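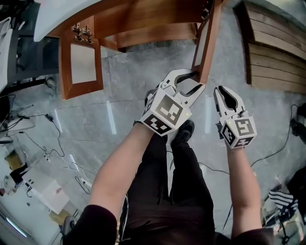
Imell Household Furniture Repair Records

Data card and README, release 3
Last revised 5 March 2023

Summary

The Imell Household Furniture Repair Records are a collection of written repair entries for domestic storage furniture: cabinets, sideboards, wardrobes, chests of drawers and bookcases. Each entry records one visit to a repair workshop, the fault reported by the owner, the fault found at the bench, the work carried out and the parts used. The collection is maintained by the Imell Center for Domestic Objects and is offered for research, teaching and the planning of repair services.

The entries were written by workshop staff in the ordinary course of their work. They were not written with publication in mind, and users should expect abbreviations, uneven detail and differences in habit between one bench and the next.

Contributing workshops

Records come from three workshops, identified in the data by the following codes.

EV — Evetti Joinery and Repair. General repair of older solid wood furniture. Entries tend to be long and often describe earlier repairs found during the work.

MA — Massawe Street Workshop. Mostly hinges, runners, locks and doors. Entries are short. Part sizes are nearly always given.

BE — Bekine Furniture Services. Mixed work, including flat-pack furniture brought in after a house move. This workshop joined the collection at release 2.

Contents of the distribution

records.csv
The main table, one row per visit.

parts.csv
One row per part fitted or replaced, linked to the main table by visit_id.

terms.txt
A list of 53 fault terms used in the coded fields, with a short definition for each.

changes.txt
Notes on corrections made between releases.

license.txt
The full terms of use.

All files are encoded as UTF-8. Fields are separated by commas, and text fields are enclosed in double quotation marks. The first row of each table contains the field names.

Fields in records.csv

The main table has 12 fields.

visit_id: a unique code for the visit. The first two letters give the workshop.
period: year and quarter in which the piece was received. Exact dates are withheld.
piece_type: one of seven types listed in terms.txt.
material: main material as judged by the workshop. May be blank.
age_band: estimated age of the piece, in bands.
fault_reported: the owner's account, as taken down at the counter.
fault_found: free text, written at the bench.
fault_code: one or more terms from terms.txt, separated by semicolons.
work_done: free text.
outcome: repaired, partly repaired, returned without repair, or not recorded.
bench_time: time spent, in quarter hours.
return_visit: yes if the same piece came back with the same fault, otherwise no.

The field return_visit depends on the workshop recognizing a piece that had been in before. Evetti tags each piece on the inside of the back panel and its figures for this field are considered sound. The other two workshops rely on memory and the owner's word, and their values should be read as a lower limit.

Coding of faults

The fault codes were assigned after the fact by the Center, working from the free text. Two readers coded each entry separately. Where they differed, a third reader made the final choice. Entries that could not be settled were given the code UNCLEAR and kept in the table.

Several distinctions caused difficulty and users may wish to take note of them.

Door faults. A door that will not stay shut may be coded DOOR-DROPPED, HINGE-WORN, CATCH-WORN or CARCASS-RACKED, depending on the cause found. Owners almost always report such faults in the same words ("the door swings open"), so fault_reported should not be used to tell them apart. Where the entry gives no cause, the general code DOOR-OTHER applies.

Screw holes. Stripped screw holes were first treated as a hinge fault. From release 2 they have their own code, HOLE-STRIPPED, and all earlier entries have been recoded to match.

Drawers. DRAWER-STICKS covers swelling, worn runners and loose bottoms alike. The Center considered dividing this code and decided that the bench notes were too brief to support it.

Finish. Scratches, rings and faded panels are coded only where the workshop carried out work on them. A blank value does not mean that the finish was sound.

Preparation of the text

Names, addresses, telephone numbers and order numbers were removed from all free text fields and replaced with a single marker, [removed]. Remarks about owners or their homes were also removed, except where they had a direct bearing on the fault, such as a piece kept in a damp basement. Spelling was left as written. Common bench abbreviations were left in place and are explained at the end of terms.txt.

Measurements appear in inches or in millimeters according to the habit of the workshop. They have not been converted. In parts.csv the unit is given in a separate field, but in the free text it is sometimes missing, and in Massawe entries a bare number should generally be taken as millimeters.

Intended uses

The collection is suited to the study of how domestic furniture fails, which parts wear first, and how owners describe faults compared with what is found at the bench. It has been used in teaching at the Center as reading material for students learning to write repair notes. Repair services may also find it helpful in deciding which parts to keep in stock.

Uses that are not advised

The records should not be used to compare the quality of the three workshops. They take in different kinds of work, and the harder pieces are often passed from one to another.

The records do not represent furniture in general. They describe only those pieces whose owners thought them worth repairing and were able to bring them in. Very large wardrobes are under-represented for this reason, as are pieces of low resale value.

No safety judgment should be drawn from the absence of a fault code. Tipping risk, in particular, was not assessed by any of the workshops.

Known problems

Bench time in the Bekine entries was rounded up to the full hour before January 2022. The values have been left as supplied.

The material field is unreliable for painted furniture. Staff often wrote "painted" and went no further.

A small number of pairs of pieces, such as matching bedside cabinets, were entered as a single visit. These can be found by searching work_done for the word "pair". The bench time in such rows covers both pieces.

In parts.csv, reused parts are marked with an R in the source field. Massawe did not use this mark consistently, and some hinges shown as new were probably taken from the workshop's own salvage drawer.

Changes in this release

Blank outcomes are now written as "not recorded".
Duplicate visits in the Evetti entries have been merged — the lower visit_id was kept in each case.
Definitions of CATCH-WORN and CATCH-MISSING in terms.txt have been rewritten.
The field formerly called time is now called bench_time.

Scripts written for release 2 will need to be adjusted for the last of these changes. No other field names have been altered.

Terms of use

The collection may be copied, shared and adapted for non-commercial purposes, provided that the source is named and any changes are stated. Commercial use requires written permission from the Center. Users must not attempt to identify the owner of any piece.

Suggested citation

Imell Center for Domestic Objects. Imell Household Furniture Repair Records, release 3.

Corrections

Reports of errors should give the visit_id, the field concerned and the proposed correction. Reports are reviewed before each release, and accepted corrections are listed in changes.txt. Requests to withdraw an entry are handled separately and are acted upon as soon as the contributing workshop has confirmed them.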